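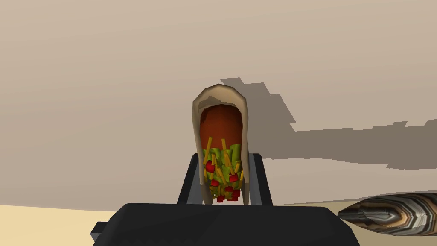 soft shell, meat in the curve of the fold

Taco night for a crowd, soft or hard shells?
Posted in Home Cooking > Feeding a Group

dokside_dima
Hi all! Longtime reader, not much of a poster. We're doing a taco supper at the Stekcombe hall in January and I've somehow ended up in charge of the food (I said "I like tacos" out loud in the wrong room). I've only ever cooked them for my own family, where the worst that can happen is my son eats all the cheese before it gets to the table.

My first question is shells. I lean soft, flour, warmed up in a towel. My sister-in-law is sure people expect the crunchy kind and will feel cheated. My second question is the meat, which always goes greasy on me if it sits. At home I drain it once and season it and we eat right away, but at the hall it'll have to wait in a slow cooker while people find their seats and talk, and they do talk. Any help welcome, and thank you in advance — Dima Saliba

Tarek Rizk
Soft, every time. Hard shells break on the first bite and then you have a salad in your lap. I've done this supper for our street for 10 years now and I gave up on crunchy ones after the second. Get the small flour tortillas, wrap them in foil in stacks, and put them in a low oven while you set the tables. If the stack is too tall the middle stays cold, so keep them short and make more of them.

As for the grease, brown the meat well, drain it, and then drain it again. I tip mine into a colander over a bowl and go do something else for a few minutes. Then back in the pan with the spices and a little tomato paste and a splash of stock. The paste holds it all together and it sits in the slow cooker very happily on warm. Stir it when you walk past.

icalloway
I'm going to disagree with Tarek, kindly! I love a soft taco but at a big supper the flour ones turn gummy at the bottom of the stack, foil or no foil, and then people peel off two at once and you run short. Corn, warmed dry in a pan and kept in a towel inside a cooler, has never let me down. My late father used an old Drummond picnic cooler for this and I still have it, lid held on with a strap, and the tortillas come out of it soft and steamy well into the evening. It does mean one person stands at the stove for a good while beforehand. Put the radio on.

And yes to tomato paste. I'd go easy on the cumin for a mixed crowd. You can set more out in a shaker.
— Ingrid Calloway
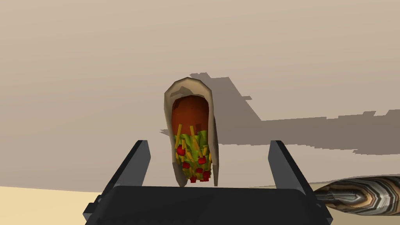
Qusai Nassar
Corn is fine if you like it but half the kids at our suppers won't touch it, so please have some flour ones on the side at least. We did corn only one winter and my own two ate shredded cheese out of a cup. I'd also say don't buy the seasoning packets, they're mostly salt. Chili powder, cumin, garlic, oregano, a bit of paprika, mixed in a jar the week before. One less thing to measure on the night.

icalloway
Fair point about the kids, Qusai. Mine are grown and I forget. Flour for the little ones, then, and corn for anyone with sense (I'm teasing, Tarek).

Tarek Rizk
Gummy stacks mean wet foil. Put a paper towel in each packet. But I can see I'm not going to win you over, and I'd happily eat at your table anyway.

dokside_dima
Oh, you're all so kind, I didn't expect this many answers! I think I'll do both. My neighbor has a big flat Cernik griddle we can borrow, which would make the corn ones go a lot faster, and I'll do the flour in foil with the paper towel trick. I did a small trial batch of the meat last night with the double drain and the paste and my goodness, what a difference. I left it on warm for 3 hours while we watched a movie and it hardly let out any fat at all. I did have to add a spoonful of stock near the end, when it was getting a bit stiff around the sides.

What I'm still stuck on is the order of the table. At home we put the bowls anywhere, but I've been to suppers where the line stops dead at the toppings because every single person is deciding about onions.
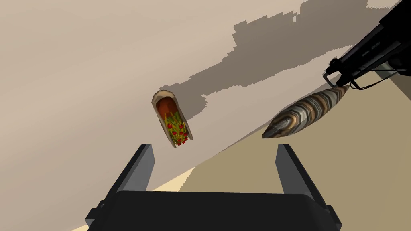 I was thinking tortillas and meat first, then beans, then cheese, and after that the cold things on a separate table altogether so people can wander over with their plate and take their time. Would that work, or will they all just forget the salsa and come back through the line?

Ziad Aoun
Separate table, yes, we do exactly that. Put the salsa on the tables where people sit, though, one bowl to each. Same with the limes. Also, serve the meat yourself or get a friend to do it. When people help themselves the first ones through take a mountain and the last ones get beans.

Qusai Nassar
Seconding a server for the meat. Use a small spoon too, a big one empties the pot before you know it.

icalloway
I'd let folks serve themselves, personally, it feels friendlier. Just hold back a second pot in the kitchen and bring it out halfway. But Ziad is right about the limes.

dokside_dima
Second pot it is, and I'll be on the spoon for the first one. Does anyone have a bean recipe that isn't from a can? I have a whole sack of dry pintos and plenty of time.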